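Gostumus Sorting Kit: Progress Report to the Akgate Fund
Reporting period: May through August
Prepared by Lacey Pilkington, project lead

Summary

The grant pays for a review of the Gostumus kit, a single-arm package sold to small recycling and reuse shops. Kershaw Reuse wants to know whether the kit can empty a box of mixed household items without a person handling each piece. During this period we finished setup, ran the first block of trials, and started the second. We are on budget. We are behind schedule by 3 weeks, mostly due to a replacement cable that was slow to arrive.

Work completed

Setup took longer than the supplier's guide suggests. The guide allows one afternoon. We needed four working days, two of which went to the calibration routine. The routine stops without a message if the head camera and the wrist camera disagree by more than a set amount, and the guide doesn't say what that amount is. Supplier support answered by email the next morning and sent a settings file that fixed the problem. We have asked for the value to be added to the guide.

The first block was 200 pick attempts on single items laid out on a flat surface. We used this block to learn the software and to set grip force. Results are in the attached spreadsheet. The kit handled rigid items well and needed a lower force setting for anything thin-walled.

The second block uses mixed boxes, and these are the trials the fund asked about in its January letter.

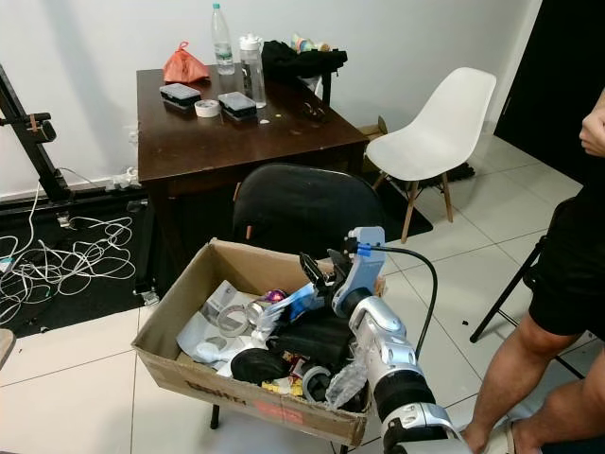 Box contents are chosen to match what comes in at the Kershaw drop-off counter. We don't sort or straighten them before a run. A typical box has tape rolls, small packaging, cloth, and one or two items that are awkward for any gripper. In the box shown, the black fabric directly under the fingers is the kind of item that gives the planner the most trouble, and the clear wrapper near the front is the next hardest. The software tends to read dark cloth as empty space when the box interior is also in shadow. Hard items such as the small can are usually picked on the first try.

So far we have completed 40 mixed boxes. The plan called for more by this point, and we expect to make up the difference in September by running a second shift in the afternoons.

Findings on the kit

Soft and crumpled items were our main concern when we wrote the proposal. The supplier's brochure lists bags and film as "supported with limits," and the limits are not spelled out. In our trials the gripper closes on film reliably when there is a raised fold to aim for. When a bag is lying flat against the cardboard, the fingers often slide over it. We tried the optional fingertip pads from Boluvow, which are sold separately, and saw fewer slips. The pads do wear. We changed the first set at the end of July.

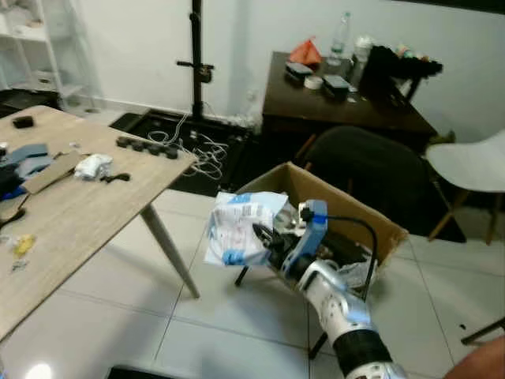 Release is a separate issue. Light film can cling to a finger after the gripper opens, and the software counts the item as placed. An operator then has to clear it by hand before the next pick. We reported this to the supplier with our logs. Their reply was that a shake motion will be added in the next update. We have no date for it and are not planning around it.

Cycle time is acceptable for the intended use. A box takes about 10 minutes, including the pauses where the planner looks again after a failed pick. A person is faster on any single box, but the shop's interest is in running the kit while counter staff do other work. Whether that is practical depends on how often someone has to step in, and we don't yet have enough boxes to give a figure we would stand behind.

Camera performance

Both camera views are recorded on every run. The head view is used for choosing the next item and the wrist view for the last part of the approach. We reviewed the wrist recordings separately because several missed picks in the first block had no clear cause in the head view.

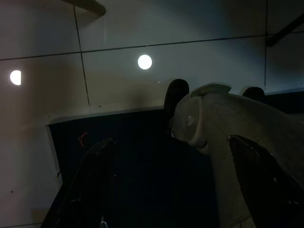 The wrist camera's exposure is set automatically and can't be locked from the standard menu. This matters in any shop with overhead fixtures. When the wrist is angled so that the ceiling lights are in view, as with the two bright discs here, the darker areas lower down lose nearly all detail and the fingers themselves are hard to make out. The supplier has a service menu with a manual exposure setting. We have asked for access and will repeat part of the second block with it if access is given. Until then we are tagging affected runs so they can be looked at on their own.

Budget

Spending through August is within the approved lines. The Boluvow pads were not in the original budget and were paid for out of the consumables line, which has enough left to cover a further set. No transfer between lines is requested.

Next period

We will finish the mixed boxes, complete the operator time log, and get a written quote from Gostumus for the yearly service plan. The quote is needed for the cost comparison in the final report. Kershaw has agreed to have two counter staff run the kit on their own in October, using only the printed guide.

We request that the final report deadline be moved back by 3 weeks to match the delay noted in the summary. A signed request form is attached.

Lacey Pilkington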